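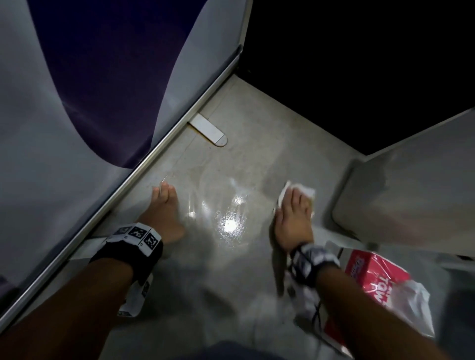 Teodora Krasniqi wrote:
> We are at 2495 miles since the windshield was resealed and the passenger side carpet is damp again after every hard rain. The Becerra shop wants 300 dollars to pull the glass a second time. Before I pay that, has anyone on the list had water come in up front that had nothing to do with the windshield? Ours is the long Duviseo with the roof vent.

Teodora, yes, and I would hold off on the glass. On ours it was the cowl drain, under the black plastic grille at the base of the windshield. There is a rubber flap at the bottom of it that clogs with leaves and pine needles. When it backs up, the water goes over the lip of the cabin air intake and comes down behind the glove box.

Take the grille off (9 clips, and expect to break a couple) and pour a jug of water in slowly while somebody lies in the footwell with a flashlight. If it's the drain, you will see a drip at the blower housing. I cut the flap off ours in January and haven't put a new one on.

Rhys Waaka had the other version, where the seam sealer had cracked next to the intake. He cleaned it up and put on new sealer from Clorkeck, 30 dollars a tube, and one tube was plenty.

Either way, get the carpet up and dry the padding underneath – it holds a lot more than you'd think from the top. Ours took a week with a fan.

Does anyone still have the cowl diagram Ottavio posted? My link to it is dead.

Leobardo Ponce
Stitcombe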